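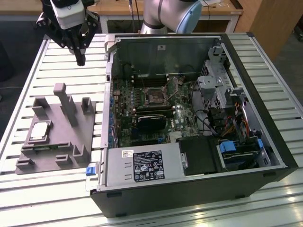

Theresia Kälin wrote to ask why we sing the psalms so slowly at Grallow, and whether a beginner could ever hope to keep up. Her letter set us off collecting all the other things people ask, at the door, over soup or by email, and we had a lovely time answering them. Her question comes first.

Why do you sing so slowly?
Mostly because of the pause! Each psalm verse falls into two halves, and in the middle we stop and breathe together before going on. In a small room that breath can feel very long the first time (most newcomers charge straight into the second half, and so did we). After a few weeks you start to look forward to it. As for keeping up, a beginner who can hum can manage. The same short tune carries the whole psalm, so by the fourth or fifth verse it is usually in your ear.

What is psalm singing, exactly?
It is singing the Book of Psalms straight through, or in a set order, to simple repeating tunes. Most of the words are sung on a single note, with a little turn at the middle and another at the end. Christians took the psalms over from Jewish worship, and monks and nuns have built their days around them for well over a thousand years. We do a small parish version, one evening a week, in English.

Do I need to read music?
No. The booklets have the words with small marks over the syllables where the tune moves. A stroke means go up or down, a dot means two notes on one syllable. If you do read music, the tunes are printed inside the back cover in the old four-line notation, and we are always happy to lose an evening talking about it.

Why are there two sides?
We sit facing each other and take alternate verses. One side sings, the other listens, and then we swap. The word for this is antiphonal, and it is a very old way of doing things. It is also a great kindness to the voice, as you get a rest every other verse. Sit on whichever side you like. The left side at Grallow has the better radiator and the right side has the better basses.

How many psalms are there, and do you sing them all?
There are 150, and yes, we get through the lot, though it takes us a good long while. We don't skip the difficult ones. Psalm 119 is the giant, and we spread it over several weeks. Psalm 117 has only two verses and is over before people have found the page.

What about the angry verses?
We are asked this a great deal, and quite right too. Some psalms call down terrible things on enemies. Many churches leave those lines out, and there are good people on both sides of that argument. We sing them quietly and leave a silence afterwards. Several of us have come to value them, as they put words to something that people really do feel and seldom bring to church.

Why do the numbers in my Bible not match the booklet?
You probably have a Bible that follows the Greek numbering. The Greek and Hebrew texts divide some of the psalms differently, so for much of the book they are one apart. "The Lord is my shepherd" is 23 in one and 22 in the other. Psalm 9 is where the trouble starts: the Greek joins it to Psalm 10. Our booklets use the Hebrew numbers, with the Greek in brackets.

Which evening should I try first?
Any, but if you can choose, come during Lent. The tunes are plainer in March and we leave out the alleluias, so there is less to trip over. Then at Easter the alleluias all come flooding back and it is glorious.

Can I bring children?
Please do. They pick up the tunes faster than anyone. Wriggling is fine, and so is going out and coming back in. Evening prayer lasts a little over half an hour.

Do I have to be a believer?
No. Come and sing, or come and sit. Some people at Jomholm, our sister group, came for a year before they opened their mouths.

Can we start a group of our own?
Oh, do! You need 5 people, a room with a bit of echo and one person willing to give the first note. Jomholm began in a kitchen. We can lend a box of booklets (we printed 500 and have plenty left), and one of us will gladly come over for the first evening or two to hold down a side.

Where do I find the tunes to practise at home?
Ask for the practice sheet by the font. It has all 9 tunes we use, with the psalms listed under each. Start with the first one, which we sing more than any other, and try it with Psalm 100.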